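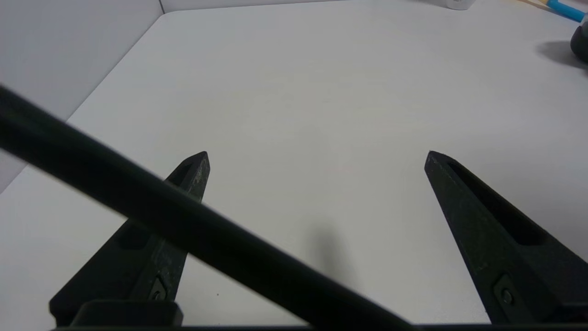 1. 과제 개요

과제명: 생활계 소형 플라스틱 용기의 잔류물 및 분리배출 표시 조사
수행기관: Storno
협력기관: Kütt(시료 수거 및 파쇄·세척 시험)
조사 지역: Plirkitley 시 일원
보고 구분: 중간 진도보고
작성일: 2024년 4월 20일

본 과제는 욕실과 화장대에서 배출되는 소형 용기류가 선별장에서 재활용 원료로 회수되지 못하고 잔재물로 넘어가는 원인을 용기 단위에서 파악하는 것을 목적으로 한다. 대상은 튜브, 펌프, 스프레이, 소형 병의 네 형태이며, 식품 용기와 의약품 용기는 제외한다. 협약서상 과업은 시료 수거, 용기 분류체계 수립, 잔류량 측정, 표시사항 조사, 세척 시험, 배출 안내문 개정안 작성으로 구성된다.

이번 보고는 앞의 네 과업을 다룬다. 세척 시험은 예비 시험만 수행하였고, 안내문 개정안은 목차 협의 단계에 있다.

2. 과업별 진행 현황

2.1 시료 수거
목표 수량인 1,000개를 확보하였다. 수거 지점은 공동주택 분리배출장과 단독주택지 거점 수거함으로 나누었고, 지점별 봉투에 수거 구역 코드를 부여한 뒤 밀봉 상태로 입고하였다. 입고 시 봉투 단위 중량을 먼저 기록하고 개봉 후 개체별 번호를 부여하였다. 개봉 과정에서 내용물이 누출되어 인접 시료를 오염시킨 봉투는 잔류량 측정 대상에서 제외하고 표시사항 조사에만 사용하였다.

공동주택 시료는 계획대로 수거되었으나 단독주택지 시료는 수거함 이용률이 낮아 초기 수거분이 부족하였다. 이에 Kütt와 협의하여 단독주택지 수거함의 회수 주기를 늘리고, 한 번에 모이는 양이 많아진 뒤 입고하는 방식으로 변경하였다. 변경 이후 수량 부족은 해소되었다. 다만 회수 간격이 길어지면서 마개가 열린 용기의 수분 증발이 커졌을 가능성이 있어, 두 지역의 잔류량을 직접 비교할 때에는 보정이 필요하다.

2.2 용기 분류체계
초안에서는 용기 형태만을 기준으로 삼았으나, 예비 분류 결과 같은 튜브류 안에서도 마개 결합 방식에 따라 잔류 특성이 크게 달라 분류 기준을 보완하였다. 현재 체계는 형태, 몸체 재질, 마개 재질, 마개 분리 가능 여부, 인쇄 방식, 투명도의 6개 항목으로 구성된다. 재질은 표면 표시를 우선 적용하고, 표시가 없거나 판독되지 않는 경우에 한하여 근적외선 측정값을 사용한다.

투명도 항목은 투명, 반투명, 불투명으로 구분한다. 불투명 시료 중 흑색 계열은 별도 부호를 둔다. 카본블랙 안료가 사용된 흑색 플라스틱은 근적외선 반사 신호가 약하여 광학 선별기에서 재질 판정이 어렵다는 점이 알려져 있으므로, 표시사항 조사 결과와 연계하여 볼 필요가 있다. 육안상 흑색이라도 안료 종류는 확인할 수 없으므로 해당 부호는 색상만을 뜻하며, 판정 가능 여부는 측정값으로 따로 기록한다.

분류 결과는 자료관리 체계인 Plirkorix에 입력하고 있다. 입력 단위는 개체이며, 마개와 몸체가 분리된 상태로 수거된 경우에는 각각을 별도 개체로 두고 상위 번호로 연결한다. 초기 입력분에서 이 규칙이 일관되게 적용되지 않아 중복 계수가 발생하였고, 해당 구간은 전수 재검토를 마쳤다.

2.3 형태별 취급 기준
튜브류는 마개를 아래로 하여 세우는 제품이 많아 내용물이 토출구 쪽으로 모이는 경향이 있다. 측정 전 보관 자세가 결과에 영향을 주므로, 입고 후에는 모든 튜브를 마개가 아래로 가도록 세워 보관하고 안정화 시간을 거친 뒤 계량하도록 기준을 정하였다. 세울 수 없는 형상은 전용 받침에 고정한다.

스프레이류는 펌프 흡입관 내부의 액량이 별도로 존재한다. 몸체와 펌프부를 함께 계량한 다음 펌프부를 분리하여 다시 계량하고, 흡입관 내부 액량은 건조 후 차이로 산출한다. 소형 공병에 소비자가 내용물을 옮겨 담아 사용한 경우에는 원제품 정보가 없으므로 내용물 종류를 미상으로 처리한다.
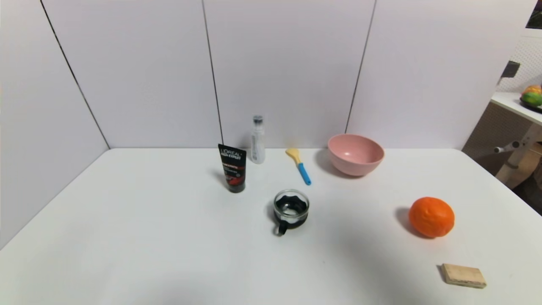 그림 2. 흰색 상판에 마개를 아래로 세운 튜브와 투명 플라스틱 스프레이 용기

2.4 잔류량 측정
잔류량은 입고 상태의 중량에서 세척·건조 후 중량을 뺀 값으로 정의한다. 표시 용량 대비 비율을 함께 산출하되, 표시 용량이 부피로만 적힌 제품은 내용물 밀도를 개별 측정하지 않고 제형별 대표값을 적용한다. 대표값 적용에 따른 오차는 최종보고서에 별도 표로 제시할 예정이다.

현재까지 측정이 완료된 자료에서는 튜브류의 잔류 비율이 네 형태 중 가장 높게 나타났다. 점도가 높은 크림 및 젤 제형에서 편차가 컸고, 같은 제형이라도 몸체가 두꺼운 용기일수록 끝부분에 남는 양이 많았다. 펌프류는 흡입관 하단과 바닥 사이에 남는 양이 대부분을 차지하였다. 스프레이류는 액상 제형이 많아 잔류 비율이 낮았으나, 펌프부를 분리하지 않고 배출한 시료의 비중이 높았다.

건조 조건은 섭씨 60도로 통일하였다. 예비 시험에서 이보다 높은 온도를 적용하였을 때 일부 얇은 튜브의 몸체가 변형되어 세척수 잔류를 확인하기 어려웠다. 휘발성 용매가 포함된 제형은 개봉 직후부터 중량이 감소하므로 개봉과 계량 사이의 시간을 기록하고, 기준 시간을 넘긴 측정값에는 주석을 단다.

2.5 표시사항 조사
조사 항목은 분리배출 표시의 유무, 위치, 크기, 판독 가능성, 다중 재질 표기의 정확성이다. 판독 가능성은 일반 실내 조도에서 확대 기구 없이 읽을 수 있는지를 조사원 2명이 독립적으로 판정하고, 결과가 다르면 판정 보류로 입력한다. 보류 시료는 월말에 모아 재판정한다.

주된 판독 불가 사유는 인쇄 마모, 용기 굴곡부 인쇄, 바탕색과의 명도 차 부족이었다. 인쇄 마모는 손으로 반복해서 쥐는 튜브 중앙부와 욕실 선반에 닿는 모서리에 집중되었다. 마개와 몸체의 재질이 다른데도 한쪽만 표기된 사례가 확인되었으며, 이 경우 표기 오류와 법정 면제 대상을 구분하기 위하여 제품 출고 시기를 함께 확인하고 있다. 개별 제품명과 제조사명은 Plirkorix의 제한 항목에 두고 집계표에는 표시하지 않는다.

2.6 세척 예비 시험
Kütt의 시험 설비에서 혼합 시료를 파쇄한 뒤 냉수 세척과 온수 세척을 비교하였다. 냉수 조건에서는 유성 제형의 막이 파쇄편 표면에 남아 비중 선별 단계에서 기포 부착이 관찰되었다. 온수 조건에서는 부착이 줄었으나 계면활성 성분이 많은 시료가 섞일 경우 거품이 증가하여 수위 감지기가 오작동하였다. 본시험에서는 소포제를 투입하고, 거품 발생이 많은 제형의 혼합비를 고정하기로 하였다.

3. 계획 대비 차이

가. 잔류량 측정은 계획보다 늦다. 펌프부 분리에 걸리는 시간이 예상을 초과하였고, 분리 과정에서 파손된 흡입관의 재측정이 발생하였다. 현재 남은 시료는 약 60개이며 모두 펌프류이다.

나. 표시사항 조사는 계획대로 진행되었다. 판정 보류 시료의 재판정만 남아 있다.

다. 세척 본시험은 설비 점검 일정과 겹쳐 착수가 연기되었다. Kütt와 시험 순서를 조정하여 온수 조건을 먼저 수행하기로 하였으며, 협약 기간의 변경은 요청하지 않는다.

4. 예산 집행

인건비와 시료 수거비는 계획 범위 내에서 집행되었다. 시험분석비는 세척 본시험 연기로 집행률이 낮다. 재료비에서는 건조 용기와 소포제 구입이 추가되었고, 동일 비목 내 여비로 잡아 둔 소모품 금액에서 충당하였다. 비목 간 전용은 없으며, 증빙 목록은 별첨으로 제출한다.

5. 자료 품질 관리

입력 자료는 주 단위로 추출하여 중량값의 자릿수 오류와 개체 번호의 중복을 점검한다. 저울은 측정 시작 전과 종료 후에 표준분동으로 확인하고, 종료 후 편차가 허용 범위를 벗어나면 당일 측정분을 모두 다시 계량한다. 사진 자료는 개체 번호와 연결하여 보관하며, 조명 조건이 바뀐 구간은 명도 비교에서 제외한다.

6. 차기 보고까지의 계획

- 잔여 펌프류 시료의 잔류량 측정 완료
- 판정 보류 시료 재판정 및 표시사항 집계표 확정
- 세척 본시험 온수 조건 수행, 이후 냉수 조건 수행
- 단독주택지 시료의 수분 증발 보정식 검토
- 배출 안내문 개정안 초안 작성 및 Plirkitley 시 담당 부서 의견 조회

7. 협의 요청 사항

가. 배출 안내문에 용기 절개를 권장할지 여부. 튜브 끝을 잘라 헹구는 방법은 잔류량 감소에 유리하나, 절단면에 의한 부상 우려와 소형 조각의 선별 손실이 함께 검토되어야 한다. 본 수행기관은 마개 분리와 헹굼까지만 안내하는 안을 제시한다.

나. 판정 보류 시료의 집계 방식. 판독 불가에 포함하는 안과 별도 항목으로 두는 안이 있으며, 후자를 적용할 경우 기존 집계표 서식의 열 추가가 필요하다. 서식 변경 승인 여부를 차기 보고 전까지 회신해 주시기 바란다.

별첨: 비목별 집행 내역, 증빙 목록, 분류체계 부호표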